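Pushing plugs around: Ziad Masri and his bench robot

Ziad Masri started on the arm in September, at one end of a table in the Hirnside shared workshop.

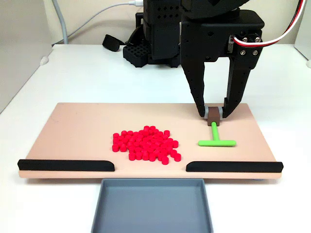

He had wanted a robot that could tidy up small parts, and he wanted to build it himself. "I'd looked at ready-made ones," he says. "I could have bought one and had it running by dinner. But then I'd have learned how to read somebody else's manual."

Masri repairs office machines for a living and had never built an arm before. The first version was held together with parts from an old printer and sagged whenever it reached out. The second has a proper column and a stiffer wrist. He has spent 874 dollars on it, and the fingers are the part he has redone most often.

"The early fingers were solid and too heavy," he says. "Then I made them thin and they twisted. The plates with holes are a fair compromise. They still flex a little if I grip hard, so I don't grip hard."

The task he settled on sounds simple. A pile of small red plugs sits on a board, and the arm has to sweep them through a gap at the front so they drop into a tray. Two rails along the front edge leave the gap open in the middle. The arm does the sweeping with a green T-shaped pusher, held by a block that the fingers clamp.

Why a pusher, when the arm has fingers? Masri says he tried picking plugs up one at a time and got bored watching it. "It was slow, and every miss knocked over the next three. With a pusher you can move a bunch at once. Your problem is steering them."

Steering is where most of his evenings have gone. Plugs at the edge of the pile roll away if they tip over, and the ones in the middle jam against each other at the gap. He rounded the inner ends of the rails to help with that. He also rounded the ends of the crossbar, after a square one kept catching.

The software is a mix of his own code and a motion library called Hilteo, which another member pointed him to. He steers the arm by hand through a run, saves the run, and uses the saved runs to train the controller. So far he has 244 of them. "The first 16 I threw out," he says. "I was learning to drive it myself. It copied all my bad habits - the stopping, the backing up, everything."

He is blunt about how well it does. On a good run the arm clears most of the board and then fusses over the last few plugs. On a bad one it shoves the whole pile against a rail and keeps pushing. He stops it by hand when that happens.

The wiring is next on his list. The servo cable needs a clip along the arm, and he wants a switch he can reach without leaning across the table. After that he would like to try mixed shapes.

"Washers, maybe," he says. "They lie flat, so the pusher might ride right over them. I'll have to make a lower one."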